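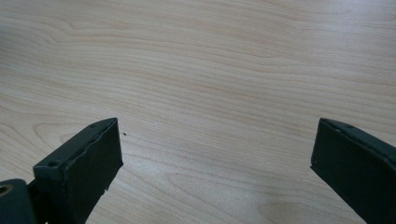 Trimming idle starts from hand-held gripper demos

Our cloth-into-basket set has 400 episodes, recorded with two hand-held grippers and a head camera. Many open with the fingers spread wide over bare tabletop, nothing but pale wood grain between them. The policy trained on these hovers at the start and sometimes never closes. Do I cut the idle part or re-record?

Seung-woo Wang

Cut it. Take gripper width and wrist speed, find the first frame where either moves past your noise floor, and keep 300 ms before that. Check both hands.

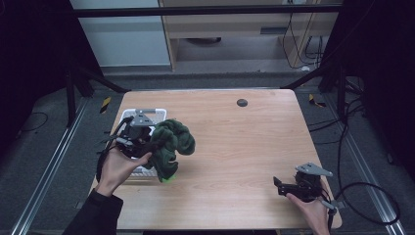
One gripper can be doing all the work while the other is empty, so the trim point has to come from whichever hand moves first, applied to both streams. If you trim each hand separately the timestamps no longer match and the episode is useless.

Reinhold Hollmann

re-record, trimming never worked for me

Ostermann

Agree with Reinhold on trimming. One addition: leave 34 episodes untrimmed as a held-out set, otherwise you can't tell whether the hovering came from the idle frames or from too few grasps. Plain grain also gives wrist tracking little to hold on to, so check for drift there first.

Kuvus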